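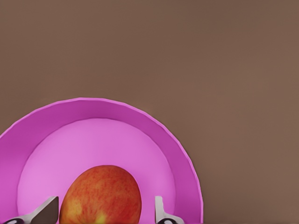 Pink bowl on brown.

December 16, 2023

I woke early and could not go back to sleep, so I made tea and took out the mortgage folder again. My fixed rate with Randuteo ends in January and I still have not signed anything. I promised myself in the summer that I would do it in good time. Then it was autumn, and then the letter came with the new monthly sum if I do nothing, and I put the letter under the fruit and did not look at it for a week.

So now I look at it. The sum is the same as it was when I put it under the fruit.

I want to write down how the matter stands, in order, so that I do not have to carry it in my head during the holidays.

Randuteo offered me two new products. One is fixed for a short time and the other for a longer time. The longer one is a little cheaper each month, which I found strange. When I took my first mortgage it was the opposite, you paid more for being safe longer. The woman on the telephone explained that the lenders expect rates to go down later, and so a long fix has this expectation already inside it. I understood it while she was speaking. Afterwards I tried to explain it to my sister and I lost the thread in the middle, and she said "so what will you take?" and I said I did not know.

Then there is the broker. Plevevus is a small office above the shoe repair, with a very steep staircase. I went there on the advice of a colleague who remortgaged in spring and was content. I liked the adviser. He did not hurry me and he repeated things when I asked, without raising his voice, as people sometimes do when they hear my accent. He looked at my payslips and my bank statements and asked about the childcare costs, which have ended, and about the car, which I have sold. He said my situation was simple. I have had many things said about my situation in this country but "simple" was new, and I was pleased with it all the way down the stairs.

He found me an offer from Zuvau. I had not heard of them before. They are not a bank with branches in the street, they only lend through brokers, and at first this made me suspicious. I asked him directly what happens to me if such a company closes. He said that I am the one who owes the money to them, and in the usual case the loan is passed to another company and I go on paying under the same agreement. He told me to read the part of the offer about transfer, and I did so when I came home. It is written there, in a long sentence which I had to read with a pencil.

The Zuvau rate is lower than both of the Randuteo rates. But there is an arrangement fee, and here my trouble begins. The fee can be paid at the start or added to the loan. If I add it to the loan, I pay interest on the fee as well for all the years. If I pay it at the start, my savings become thin just when the boiler is making its noise. I made a table on squared paper. In the first column I put the monthly payment, in the second the fee, and in the last the total for the whole fixed period. I did this for all three offers. I made a mistake in the first table (I had used the wrong balance, the one from last year's statement) and had to do everything again after lunch.

The result is that Zuvau is cheaper than the shorter Randuteo offer by £197 over the whole fixed period, if I pay the fee at the start. £197! I had imagined a big difference, in one direction or the other, and then I could have been proud of my decision. For this sum I must send all the documents again, wait for the valuation, have a solicitor for the transfer, and be nervous until the end of January. It is true the legal work is included, the adviser showed me the line. But my time is not included anywhere, and neither are my nerves.

Against the longer Randuteo offer I cannot compare properly, as the periods are different. I tried. You would have to guess what the rates will be when the short one ends, and if I could guess this I would not be sitting in the kitchen with squared paper.

What I have learned is that I was asking the wrong thing first. I was asking which rate is the lowest. The adviser asked me something else, namely if I plan to stay in the flat. I said yes at once, and then on the bus I thought about it more. My daughter will finish school. My mother is not getting younger and she is far away. It is possible that I will want to sell, or let the flat for a time and go home for some months. With all of these loans there is an early repayment charge, and in the longer one it is rather heavy in the first years. The letter calls it ERC, and I looked for this ERC through the whole letter until I found it explained in the small print on the back. I do not know why they must shorten everything. When I write to the tenants' group in our building I write every word out, and we all manage.

About letting, I must remember to ask for this clearly. The adviser said that each lender has its own rule on what they call consent to let. Randuteo has allowed it to a neighbour of mine, but she had to ask in writing and the permission had an end date. For Zuvau he did not know from memory and promised to write to me. He has not written yet. It is two working days now and I am not complaining, it is December and everybody is tired.

In the afternoon I walked to the Politis building to return the library books (the library is on the ground floor there while the old one has its roof repaired), and I found in the finance shelf a book on home loans which was printed before I even came here. I read some pages standing up. The rates in it were so different that it was like reading about another country. Still, one chapter was useful. It said to write on a piece of paper the highest monthly payment you could bear if one bad thing happened, and to put this beside the offers before you look at the fees. I did it when I came home. All the offers are under my number. The letter sum, the one for doing nothing, is over it. So this at least is decided: I cannot do nothing.

I felt lighter after this, and cooked properly for the first time this week. Lentils with carrots and a lot of garlic. My daughter asked if we are poor now. I said no, we are only comparing. She wanted to see the table, and she found that I had written one of the fees with the digits in the wrong order. It did not change the result much, but I was a little ashamed, and also glad that she checked. I showed her how the balance goes down each month, slowly in the first years and then faster. She said that in the beginning one pays almost only for the borrowing. Yes. I remember when I understood this myself, with my first yearly statement in my hand, and I sat down on the stairs.

I have also thought about paying a part of the loan back from my savings before the new period starts. Randuteo allows a certain part each year without a charge, and I have never used it. The adviser said that if my balance went a little under the next step of their scale, I would be offered a better rate. I am near to this step. It depends on what they believe the flat is worth, and they decide this with a computer and do not come to look. They do not know about the new windows. I can ask for it to be reviewed, and he told me which form. But then again the savings, and again the boiler. I think the boiler man must come first. I cannot put a price into my table for a noise.

For the coming days I have written myself a list and stuck it inside the cupboard door.

Ask Plevevus about the consent to let, and if the Zuvau offer can be kept open over the holidays.
Ask Randuteo until which day I can still change from one of their products to the other, if I reserve one now.
Call the boiler man.
Find the paper for the windows.
Send the last payslip when it comes.

The second one matters most. The colleague told me that she reserved a product with her old lender and went on looking, and when a better one appeared she simply changed it before the start date. If Randuteo permits the same, I can reserve the shorter one on the telephone and sleep. I did not know one could do this. I had thought that signing is signing. In my parents' time it was, you went to the bank in your good coat and came back with a debt.

I am leaning to the shorter fix. I notice that I write "leaning" and that I leaned the other way on the bus yesterday. But with my mother, and with school ending, two more years is as far as I can see with some honesty. After that I will have to take out the squared paper again, and I accept it.

It is late. The folder is back on the shelf and the letter is in the folder, where it should have been from the beginning. There are dishes in the sink and I will leave them — tomorrow is also a day. I will set the alarm for the boiler man, he only answers before eight.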